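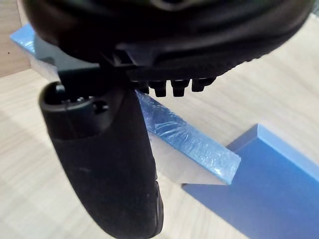 Fig. 4. Blue foam block, set at an angle.

October
By Eun-seong Ko, Mevport product documentation

4 Preparing and fitting the foam blocks

This section covers unpacking, resting, cutting and fitting Udetti foam blocks in a Bistwood storage case. Read all of it before making the first cut. Blocks that have been cut or glued can't be exchanged. For the assembly of the case itself, see section 3.

4.1 What you need

- Udetti foam blocks, full length (568 mm)
- Steel ruler or tape measure
- Square
- Long-bladed knife with a fresh blade
- Cutting mat or a piece of scrap board
- Soft pencil or tailor's chalk
- Nam water-based contact adhesive (permanent fitting only)
- Vacuum cleaner with a brush head
- Lint-free cloth

Note: A felt pen can be used for marking, but the ink may show through on light colours and does not wash out.

4.2 Unpacking and resting

1. Place the carton on a flat, clean surface and slit the tape along the seam. Set the knife blade no deeper than the thickness of the cardboard.
2. Lift each block out with both hands, one under each end. Do not pull a block out by a corner.
3. Remove the plastic sleeve. Keep it if the block is to be stored before use.
4. Lay the block on its widest face and leave it uncovered for 21 hours at room temperature.
5. Press the middle of the block lightly with a flat hand and let go. The surface should return to level. If a dent remains, leave the block to rest for another 4 hours and repeat the check.

A block may lie at an angle for inspection or while the bench is being cleared. It must lie flat during resting. A block left leaning on one edge can take a bend along its length, and a bent block will not sit tight against the case wall.

CAUTION: Keep foam away from heaters, open flame and soldering equipment. Do not speed up resting with a hair dryer or heat gun.

4.3 Checking size and squareness

1. Measure the block along the top face, near both long edges. The two readings should agree to within 4 mm.
2. Hold the square against each end. Trim any end that is visibly out of square (see 4.4).
3. Measure the inside of the case at floor level. Do not measure at the rim, as the walls of the Bistwood case lean outward slightly.
4. Add 4 mm to the inside length. This is the cutting length. The extra material holds the block in place by compression.
5. Write the cutting length on the underside of the block.

Note: Compare colours before cutting if several blocks will be visible in one case. Foam from different batches can vary in shade, and blue blocks stored near a window will fade on the exposed face first. Turn a faded face downward or toward the wall.

4.4 Cutting

1. Put the block on the cutting mat with the marked face up.
2. Draw the cutting line across the face and carry it down both sides with the square.
3. Lay the steel ruler along the line. Press just hard enough to keep the ruler from sliding. Heavy pressure squeezes the foam and gives a hollow cut face.
4. Make a shallow first pass with the full length of the blade, drawing the knife toward the end of the line in one stroke.
5. Repeat in the same groove until the block is cut through. Do not saw back and forth.
6. Turn the block over and check the underside. Trim loose strands with the blade held flat.
7. Vacuum the cut face and the mat.

CAUTION: Keep the free hand behind the blade at all times. Replace the blade when it starts to drag or tear. A new blade is good for four or five full cuts.

To cut a recess, outline the item on the top face, then cut inside the line by half the thickness of the pencil mark. Leave at least 21 mm of foam below the deepest point of the recess and the same between neighbouring recesses. For items with sharp corners, increase the floor to twice this figure.

4.5 Dry fitting

1. Wipe out the case with the cloth.
2. Compress the block slightly lengthwise and lower one end into place against the wall.
3. Let the other end down and release it.
4. Run a finger along the joint. There should be no gap at floor level.
5. Close the lid without forcing it. If the lid rides up, take the block out and check for scraps underneath.
6. Turn the case on its side. The block should stay where it is.

If the block slips in step 6, it has been cut short. Fit a strip of offcut behind one end, or go to 4.6. If it bulges in the middle, it is too long. Trim 1 mm at a time.

4.6 Permanent fitting

Glue only after a successful dry fit. The adhesive grips on contact and leaves little room for correction.

1. Mark the position of the block on the case floor and take the block out.
2. Apply a thin coat of adhesive to the floor and the underside of the block. Keep it 10 mm clear of the edges.
3. Wait until both coats are clear and dry to the touch.
4. Lower the block into position and press from the centre outward.
5. Leave the lid open overnight.

CAUTION: Do not use solvent-based adhesive or spray paint. Both dissolve the foam.

4.7 Cleaning and storage

Remove dust with the brush head at low suction. Light marks can be dabbed with a damp cloth. Don't rub. Air dry before closing the lid.

Store spare blocks flat in their sleeves, away from direct sun, with no more than four in a stack. Put nothing on top of the stack. After 100 insertions and removals, check the recess walls for tearing and replace the block if an item no longer sits firmly.

Offcuts longer than 100 mm are worth keeping as spacers.

© Mevport. Questions about this guide: contact Mevport product support. Back to top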